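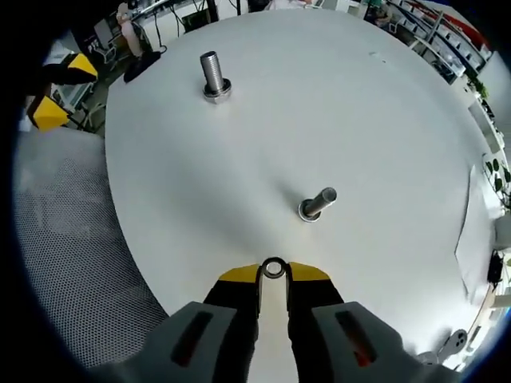 Bolts and Washers on the White Table

Filed under: Workshop & Hardware / Photo Galleries

14 shares | 3 comments

The Vainio hardware count started in September and is still going. When the Jodholm office took over the fittings from the old Nistengate store, everything came across in mixed tubs: bolts, pins, washers, spacers, and a fair amount of grit. The list that came with them said 3000 pieces. It didn't say what sizes they were, and whoever wrote it put all the washers on one line.

Aarne Rautiainen has been sorting them at the big white table in the afternoons. He used to do this kind of work on a bench with a rubber mat, but small dark parts are hard to find on a dark mat. On a white top a washer shows up from the other side of the room. The drawback is that round things roll on it, so anything that can stand up gets stood up.

The picture at the top of the page has two bolts standing on the table with their threads pointing up. The bigger one is a silver hex bolt with a coarse thread, set on a round washer. The slimmer one is darker and leans a little, with a shiny flat washer around its base. Aarne starts with pairings like these. If a washer slides down a thread and sits flat, it goes in the same bag as the bolt. If it rattles about, it goes back in the tub.

The large hex bolts are the easy part. They were bought for shelving at Nistengate and nearly all of them are the same length. The slimmer ones came from several suppliers over the years and the threads don't always agree. A bolt that looks right will take a nut for two turns and then stop. Those get a paper tag and wait for the thread gauge, which is shared with the Dreltinham office and is usually at Dreltinham.

Washers take the longest. The outside edge tells you very little, and two that look the same on the table can have different holes. The quickest check is to lay them close together and look at the centers. After that they go over a pin or a bolt of known size.
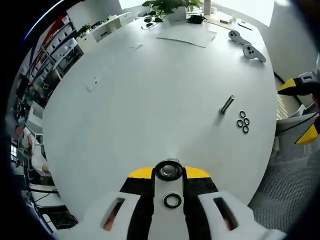

Pins are kept apart from the bolts because they were never on the Nistengate list at all. The short ones turn up at the bottom of every tub. Aarne measures each one, writes the diameter on a scrap of paper and puts the pin and the scrap in the same bag. Long pins get a label of their own - there are not many of them.

The group of four small washers by the short metal pin is how a set looks before bagging. Small washers are laid out with a little space between them, so that two stuck together don't get passed as one. Old oil does that more often than you would expect, and a thin washer stuck to a thick one is easy to miss.

Bags are marked with the thread size first, then the length, then the washer if there is one. Anything with rust on the thread goes in a separate box. Some of it will clean up with a wire brush and the rest will go for scrap.

The larger anchor bolts are still in their crates at Jodholm and will get their own gallery once they have been unpacked. If you borrowed fittings from the Nistengate store before the move and still have them, please leave them with Aarne in a bag with your name on it. Mixed sizes are fine, he'll sort them.

Tags: bolts, washers, pins, sorting, stores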